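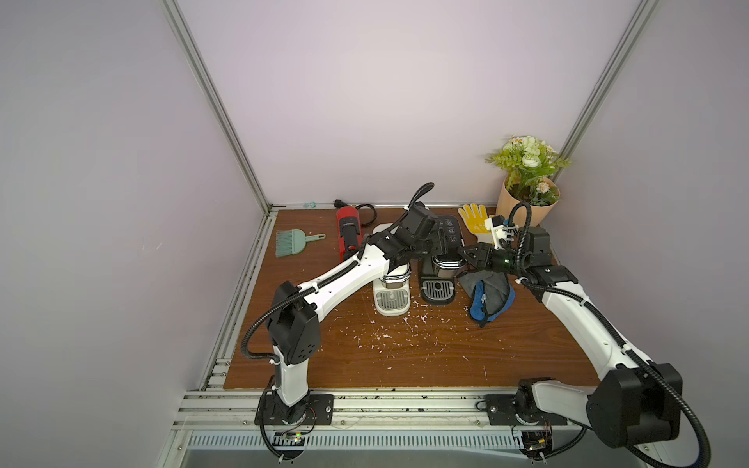
Figure 1. The two-arm cell with both coffee machines in place.

Handout 4: Daily care of the two-arm cell
Course notes by Nafula Simiyu, February 2022

In this part we look after the Zeser cell. Please read the notes before you come to the laboratory, and bring them with you.

Before any work at the table, press the stop button and wait until both arms are at rest. Then check the mounting plates on the rail. The bolts are tightened by hand first and after that with the small torque key. The circuit boards under the plates are open, so do not clean there with a damp cloth.

Next, follow each cable conduit from the shoulder to the wrist. It must have a free loop at every joint — a tight conduit will pull on the connector when the arm stretches. Crumbs on the table top are brushed away towards the front, but never into the vent panel.
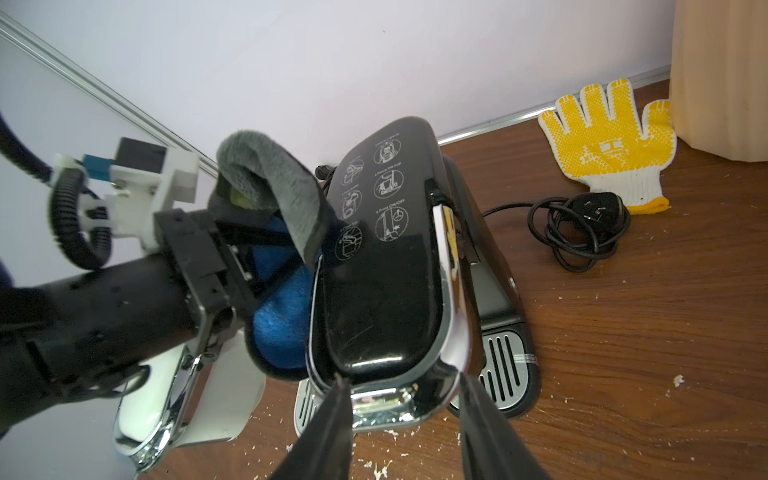 Figure 2. Wrist view of the black capsule machine, with the cloth at its left side.

The wrist view is checked last. Both finger tips should be visible at the bottom. If one is missing, the camera mount has turned and must be set again with the Adimau gauge. Write the new value in the log book, also when it is the same as before. In the log of Béla Oláh you will find 36 entries, which you may use for comparison in exercise 2.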